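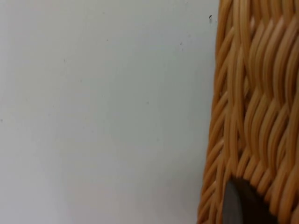
Se buscan participantes: preparación y colocación de cestas
Nindasico, taller de cestas y cajas de regalo. Campaña de noviembre.

Buscamos gente para seis semanas. Mañanas, de 8 a 14. Posible prórroga, no la prometemos.

El trabajo: cestas. Vaciarlas, limpiarlas, revisarlas, volver a llenarlas. Mesa alta, de pie casi todo el rato (hay taburetes, pero pocos). Nada de peso serio, ninguna caja pasa de 6 kilos.

Lo que harás un día normal:
Recoger las cestas de la estantería y llevarlas a tu mesa.
Pasar el cepillo por el trenzado, por fuera primero y luego por dentro. Ojo con las esquinas.
Mirar el borde entero con la mano. Si pincha o se levanta una tira, al montón de reparar.
Meter el contenido según la hoja. Lo grande al fondo, lo blando arriba.
Etiqueta Gendent en el asa o en el borde si no lleva asa. Nunca pegada al trenzado, por favor, que luego no sale.
Limpiar la mesa entre cesta y cesta. Las mesas claras lo cantan todo, cualquier pelusilla se ve.

Trabajamos con mimbre natural y con fibra sintética, las dos cosas. No se limpian igual. El mimbre, cepillo seco y paño apenas humedo. La sintética aguanta agua y jabón. Te lo enseñamos el primer día, no hace falta que vengas sabiendo.
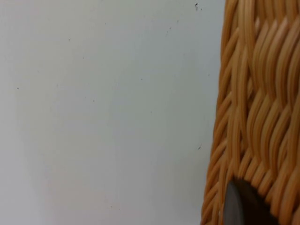
¿Hace falta experiencia en cestería?
Con ganas y manos cuidadosas basta. Si has trabajado en floristería, embalaje o tienda, ponlo en el correo, ayuda para el reparto de puestos pero no es requisito.

Qué pedimos
Mayor de edad. Puntualidad, de verdad. Poder estar de pie. Castellano suficiente para leer la hoja de contenido. Alergia al polvo: avisad antes, en la zona de cepillado hay bastante.
Uñas cortas mejor. Sin anillos ni pulseras, se enganchan en el trenzado y ya hemos tenido disgustos con las dos cosas, cestas y pulseras.

Qué ofrecemos
95 euros brutos por mañana, contrato desde el primer día. Delantal y guantes finos. Café. Media hora de descanso pagada, a las 11. Quien termine la campaña completa se lleva una cesta llena, la que quiera de la hoja corta.
Plazas: 24. Solicitudes recibidas hasta ahora, casi 37, así que no lo dejéis para el final.

La prueba
Hay una prueba corta antes de firmar. Veinte minutos. Te damos una cesta y un juego de piezas de distintos tamaños y lo colocas como creas. Luego se vacía y se vuelve a hacer con la hoja delante. No se cronometra. Miramos que el trenzado no sufra, que no se fuerce el borde al meter las piezas grandes y que al levantar la cesta no baile nada dentro. Las piezas de la prueba no son producto, podéis apretar y cambiar de idea las veces que haga falta.
Ropa cómoda, manga que se pueda subir. El calzado cerrado es obligatorio tambien para la prueba. 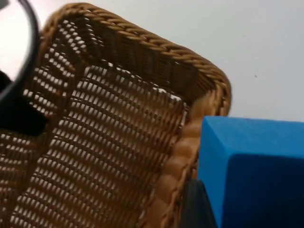

Aidan Ó Riain: yo hice la campaña pasada y un consejo, inclinad la cesta hacia vosotros para llenar el fondo, con la cesta recta acabas con la muñeca rozada contra el borde todo el día. Y pedid los guantes de la talla pequeña si dudáis, los grandes se enganchan.

Tomamos nota, los guantes van ahora por tallas.

Turnos de tarde: de momento no. Si el pedido de Czerwiński se confirma abriremos uno de 15 a 19, solo montaje, sin cepillado. Quien pueda tarde que lo diga ya en el correo.

Cómo apuntarse
Correo a la oficina de Nindasico, asunto CESTAS. Nombre, teléfono, disponibilidad y si prefieres limpieza o llenado. Currículum no hace falta, dos líneas y ya. También se puede dejar una nota en el mostrador de Fusora, planta baja, hasta las 13.
Contestamos a todo el mundo, aunque sea que no. Si en una semana no sabes nada, vuelve a escribir, el correo nos manda cosas a la carpeta que no es.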